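Cendlow家庭购物单与剩菜记录研究
招募参与家庭（中文组）

报名截止：四月最后一个工作日下午五点
记录时间：连续7周
招募数量：23户
补贴：每户最高325欧元
地点：Donberg市区及周边

一、我们在找什么人

Cendlow是Pralta研究所的一个小型研究项目，记录普通家庭怎么买菜、怎么做饭、剩下的东西怎么处理。前两轮招募面向说英语的家庭，这一轮专门招募平时在家说中文的家庭，普通话、粤语、闽南语、客家话、温州话等都可以，家里混着说几种话也可以。

符合以下情况的家庭可以报名：

住在Donberg市区，或者坐公交能到市区的周边镇子；
家里至少有一位成年人，每周在家做饭四顿以上；
记录期间没有连续外出超过一周的计划；
家里所有成年人都知道并同意参加；
主要记录人年满十八岁，能用中文或英文写简短的文字。

独居的人算一户。合租的情况要看是否一起买菜做饭：一起吃的算一户，各吃各的，每个人都可以单独报名，但同一个地址最多收两份。三代同住的家庭我们很欢迎，上一轮这样的家庭很少，资料里有明显的空缺。

下面几种情况这次不能参加：家里有人在Pralta工作；家里经营餐馆或外卖店，并且日常吃的主要从店里带回来；家里有人正在接受医生安排的严格饮食治疗。最后一种情况不参加，是怕记录本身增加负担，不涉及别的考虑。

家里有糖尿病、高血压、食物过敏，或者吃素、吃清真、坐月子，都不影响报名。这些情况您愿意写就写，不愿意写可以空着。

二、为什么做这项研究

关于家庭食物浪费，常见的调查方法是称垃圾。把一家人一周扔掉的东西分类称重，得出一个公斤数。这个数有用，但它说不清一把香菜为什么买回来，也说不清半碗米饭为什么在冰箱里放了四天以后才扔。

我们想看的是前面那一段：单子上写了什么，实际买了什么，为什么不一样；原来打算做什么，后来做了什么；剩下的东西第二天变成了什么。前两轮一共收到1,102张购物单，有写在信封背面的，有写在冰箱便条上的，也有手机备忘录的截图。整理的时候我们发现，英文表格里的很多分类套不到中文家庭的做法上。

举几个已经碰到的问题。“剩菜”在英文表格里只有一格，可是一锅卤汁连着用几个月，每次添一点料，到底算剩菜还是算调料？骨头先煮汤，汤喝完了骨头扔掉，算不算浪费？隔夜饭是特意多煮一碗留着第二天炒的，和没吃完剩下的，表格里看不出区别。白菜外面的老叶子有人剥掉，有人切了腌上，也有人喂鸡。还有一些家庭根本不写单子，到了店里看什么新鲜买什么，这在原来的表格里只能填“无计划”，我们认为这样填不准确。

所以这一轮的表格重新做过，空白的地方多，打勾的地方少。请您照自己家里的说法写，不用找标准的叫法。一样东西您家叫“豆角”还是“豇豆”，叫“番薯”还是“地瓜”，照平时叫的写就行，整理时我们会再问清楚。

三、参加以后要做什么

整个过程分为三部分：第一次面谈、七周的家庭记录、最后一次面谈。

第一次面谈

时间约一个半小时，在Noonan楼进行。主要记录人需要到场，家里其他人想来也可以一起来。面谈内容包括：

家里几口人，谁买菜，谁做饭，谁洗碗，谁管冰箱；
常去哪些店，多久去一次，怎么去；
家里有什么储存食物的地方，包括冰箱、冰柜、橱柜、阳台、地下室、车库；
小时候家里怎么处理剩菜，和现在比有什么不同；
讲解记录本怎么用，当场试着填一页。

面谈用普通话、粤语或英语进行，报名时选一种。需要其他方言的请在表格里注明，我们会尽量安排，安排不了会事先告诉您。谈话经您同意后录音，不录像。您可以要求在任何时候停止录音，也可以在谈完之后要求删掉某一段。

家庭记录

记录本是一本A5大小的册子，每天一页，正面写买菜，背面写做饭和剩余。没有买菜的那天，正面划一道就可以。大多数人每天用五到十分钟。周末买得多的时候会长一些。

每天需要写的有以下几项：

今天买了什么，在哪里买的，大致多少；
有没有单子，单子上有而没买的，单子上没有而买了的；
今天在家做了哪几顿，主要的菜是什么；
吃剩的有什么，收在哪里，打算怎么处理；
扔掉了什么，为什么扔。

分量用您自己习惯的说法，一把、半棵、两碗、一小盒都可以，不需要称。价格可以不写。收据如果留着，请夹在本子里，银行卡号后几位请先涂掉。购物单原件如果愿意交给我们，请直接夹进去；想自己留着的，拍照或者抄一份都行。

漏记一两天没有关系，第二天补上，注明是补的。连续漏了五天以上请打电话告诉我们，一般会商量着往后延，不会因此取消资格。请不要为了本子好看而改变平时的吃法。上一轮有一户在最后面谈时说，开头那几天因为要写下来，特意没有扔东西，把发软的黄瓜都吃了。这种情况在所难免，写明就好。

记录期间每两周我们会打一次电话，时间由您定，通常十来分钟，主要是核对看不懂的地方，也回答您的问题。不方便接电话的，可以改用文字消息。

最后一次面谈

记录结束后两周之内进行，地点同样在Noonan楼，时间约一小时。我们会事先把您的记录本看一遍，挑出几处请您讲一讲，例如为什么那个星期买了三次豆腐，或者那锅汤后来怎么样了。记录本谈完后由我们保存，您可以要一份复印件。

四、地点与交通

Noonan楼在Donberg老邮局后面，正门朝着停车场。进门后走右手边的楼梯或者电梯，到二层，沿走廊走到底。楼里没有中文标牌，第一次来的请提前十分钟到，我们会有人在正门等。

Noonan楼二层房间 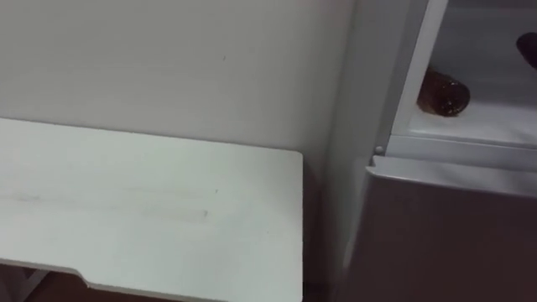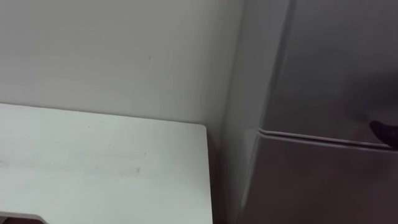 坐公交在老邮局站下车，往回走到路口右转。自己开车的，楼前停车位在工作日上午经常停满，下午三点以后好停一些。停车费凭票报销，公交车费同样报销，请把票留着。骑车来的可以把车锁在侧门的架子上。

面谈时间安排在工作日白天和傍晚，星期六上午也有一些名额。傍晚最晚的一场六点半开始。星期六的名额往往先满，如果您工作日确实来不了，请在报名表备注里写清楚。

可以带孩子来。楼里没有专门看孩子的人，请家长自己照看，或者带一位家人同来。行动不便、无法到Noonan楼的，我们可以改为上门面谈，或者在您家附近的图书馆约一个房间。

五、补贴怎么发

每户最高325欧元，分三次发：

第一次面谈结束后，50欧元；
记录本交回后，200欧元；
最后一次面谈结束后，75欧元。

中途退出的，已经完成的部分照发。记录阶段退出的，按实际记录的周数折算，不满一周按一周算。补贴以银行转账方式发放，也可以选择超市购物卡，报名表上二选一，以后想换可以再说。转账一般在十个工作日内到账。

补贴是按户发的，一户几个人一起记录也是同一个数额，怎么分由家里自己商量。领取福利津贴的家庭，这笔钱是否需要申报，请以您的主管部门的答复为准。我们可以出一份说明这笔钱性质的信，中英文都有，需要的请提前一周告诉我们。

六、资料怎么保管

录音、记录本和收据只供项目组使用。每户用一个编号，姓名和地址单独存放，不和记录放在一起。录音由懂相应语言的人转成文字，转写人员签保密协议。转写完成并核对以后，录音删除。

研究报告和文章里可能引用您说过的话或者写过的内容，引用时不写姓名、街道和工作单位。家乡只写到省或者地区。如果您的情况比较特别，去掉姓名以后熟人仍然可能认出来，我们会先把那段文字给您看，您不同意就不用。

购物单的处理略有不同。Pralta打算以后把一部分购物单收进公开的馆藏，让别的研究者和普通读者也能看到。是否愿意让自家的购物单进入馆藏，在同意书上是单独的一项，不勾选不影响参加，也不影响补贴。

您可以在记录期间和最后面谈后的三个月之内要求撤回全部资料，不需要说明理由。过了这个时间，资料已经合并整理，就没有办法单独抽出来了。

我们不向任何政府部门、房东、学校或雇主提供参与者的信息，报名时也不询问签证和居留情况。

七、怎么报名

请填写本页末尾的报名表，中文、英文都可以。需要填写的内容有：联系人姓名、电话、居住区域（不用写门牌号）、家里人数和大致年龄、在家说的语言、一周大致做几顿饭、方便面谈的时间。填表大约五分钟。

不习惯在网上填表的，可以到Donberg图书馆一层的服务台拿纸质表格，填好后放进旁边的回收箱，也可以寄到Noonan楼二层Cendlow项目组。长辈不会写字或者眼睛不方便的，家人代填就行，请注明是代填。

收到报名表以后，我们会在一周内打电话，问几个简单的问题，确认符合条件。报名的家庭超过名额时，不按先后顺序录取，会考虑家庭大小、年龄、在家说的语言和居住区域，使各种情况都有。没有入选的家庭也会收到通知。愿意的话可以留在候补名单上，有家庭退出时按情况递补。

入选的家庭在五月上旬开始第一次面谈，面谈后的星期一开始记录。如果那一周家里有事，可以推迟，最多推迟两周。

八、常见问题

我们家几乎不剩菜，还有必要参加吗？
可以参加。不剩是怎么做到的，也是要记的内容，例如每顿煮多少米，谁负责把最后一点吃完。

我做的菜很简单，常常下一碗面就算一顿，合适吗？
合适。下面条、煮速冻饺子、热一份昨天的菜，都算在家做饭。只吃饼干水果的不算一顿，但买了请照记。

家里老人做饭，我上班，由谁来记？
谁记都可以，最好由做饭的人口述、您来写，或者轮流写。本子里每页有一个小格，填一下今天是谁写的。不同人的笔迹和说法不用统一。

孩子可以帮忙吗？
可以。孩子画的也收，旁边请大人写一下画的是什么。十八岁以下的孩子不参加录音面谈，除非家长在场并且另外签字。

别人送的菜、自己种的菜要不要写？
要写，写在“买菜”那一面的下半部分，注明是谁送的（邻居、亲戚、同事即可，不写名字）或者自己种的。送出去的也写。逢年过节、家里请客，照平常一样记，人数写清楚。

在外面吃，打包回来的呢？
外面吃的那一顿不用写，打包带回家的写在剩余那一栏，以后怎么吃掉或者扔掉的也写上。

会不会有人来检查我家的冰箱？
不会。除非您自己选择上门面谈，我们不去参与者家里。上门时也不打开冰箱和橱柜。

你们会不会给饮食建议？
不会。项目组没有营养师，也不评价谁家吃得好不好、浪费多不多。最后给每户的只有自家记录的复印件，愿意的话还可以收到一份研究结果的中文摘要。

可以用手机代替本子吗？
可以。手机上拍照或者打字都行，每周日晚上发给我们一次。请不要把别人的脸拍进去。不过补贴和要求与用本子的一样，中途想从手机换成本子或者反过来，提前说一声。

以前参加过英文组的还能报名吗？
不能重复参加，但是欢迎把这份通知转给亲戚朋友。介绍人没有另外的报酬。

九、联系

中文咨询电话在工作日上午十点到下午四点有人接听，普通话和粤语都可以。没有打通请留言，说明您的称呼、电话号码和方便接听的时间。

项目负责人为Declan Geraghty，使用英语。对研究的安排、资料保管或者工作人员的做法有意见，可以直接写信给他，信件用中文写也可以，我们会找项目组以外的人翻译。

纸质表格邮寄请写：Donberg，Noonan楼二层，Pralta研究所，Cendlow项目组收。

同意书全文和记录本样页可以在填报名表之前索取，电话里告诉我们一声，会连同回邮信封一起寄出。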